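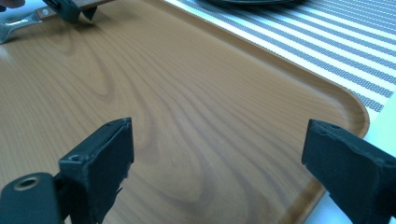

Garnet Friesen schreibt mir, ein Auto kaufe man nicht ungesehen, und wer es doch tue, habe die Spedition verdient, die er bekommt.

Mag sein. Mein Kombi stand in Sernton, ich nicht. 898 Euro wollte Zenduvard für den Transport, Abholung Montag früh. Abgeholt wurde er auch, nur eben nach Funholm. Da wohne ich leider nicht. 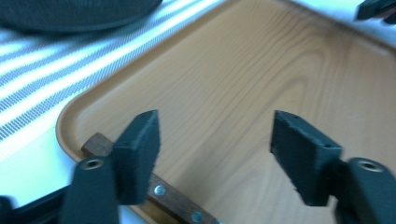

Was im Festpreis fehlte

200 Euro Standgebühr, dazu ein Telefonat von fast 2 Stunden. Die Warteschleifenmusik kann ich jetzt mitsummen.

Zuletzt geschrieben:
Grewal und die Winterreifen
Kennzeichen weg, was nun?

Zuletzt aktualisiert: November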